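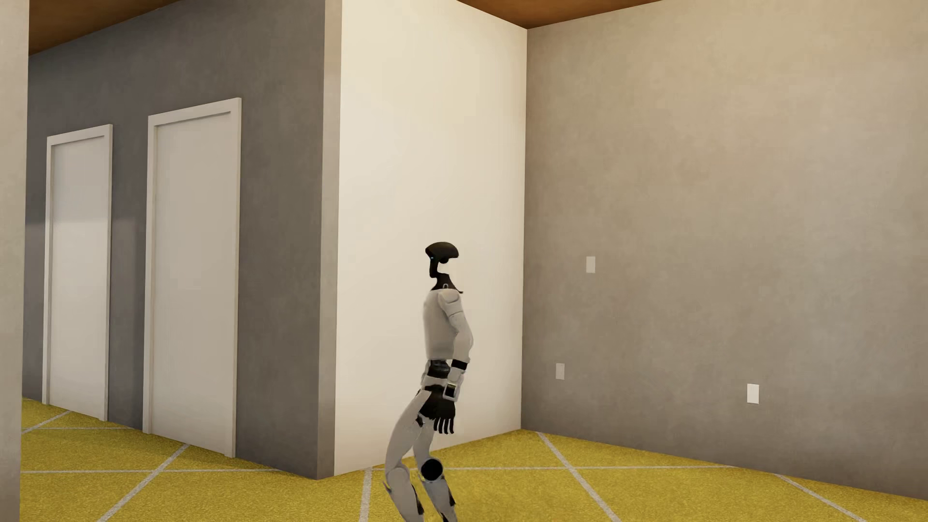 Robô humanoide branco e preto, de perfil, sobre piso de ladrilhos amarelos. Imagem gerada por computador.

Última atualização: novembro

Imprimir | Enviar por e-mail

Pesquisar no site Digite o termo Buscar

1/ Continuação do fio sobre a detenção administrativa de migrantes no centro de Ullmont. Li o relatório trimestral completo, anexos incluídos. Seguem os pontos que interessam a quem acompanha processos.

2/ O relatório regista 1.173 ordens de detenção no período. O número refere-se a ordens, e uma pessoa pode ter mais de uma. Quem citar "1.173 detidos" está a citar mal.

3/ Prazo legal para a primeira revisão judicial: 42 dias. A contagem começa na notificação da ordem, segundo o centro, ou na privação efetiva da liberdade, segundo a defesa. O tribunal de Clultmont ainda não fixou critério.

4/ A diferença tem efeito prático. No processo de Vasilică Sârbu, a ordem foi notificada dois dias depois da entrada no centro. O requerimento de libertação assenta nesse intervalo.

5/ O advogado, Jasper Boersma, pediu cópia do livro de entradas. Recebeu um extrato sem horas. Reclamou. Sem resposta até ao fecho deste fio.

6/ Intérpretes: o anexo B indica "disponibilidade permanente". O anexo D, com as escalas, só prevê serviço telefónico depois das 18h. Os dois documentos têm a mesma data de aprovação.

7/ Visitas de advogados: marcação prévia obrigatória, por formulário. O regulamento interno não prevê prazo de resposta ao pedido. Falha antiga, já assinalada no relatório anterior.

8/ Isolamento: a tabela 9 junta o isolamento disciplinar e o sanitário na mesma coluna. Assim não dá para verificar se o limite disciplinar foi cumprido. Pedi os dados separados.

9/ O caso Nanayakkara continua a ser a referência quanto à fundamentação individual - ordem com texto padronizado é anulável. Convém juntar a decisão integral, o sumário omite o parágrafo sobre alternativas à detenção.

10/ Correção ao post 3 do fio anterior: o recurso não suspende a ordem de afastamento. Tem de ser pedida a suspensão, em requerimento autónomo.

11/ Quem tiver ordens notificadas em Ullmont sem tradução, envie cópia com os nomes ocultados. Só me interessam a data, a hora e a língua.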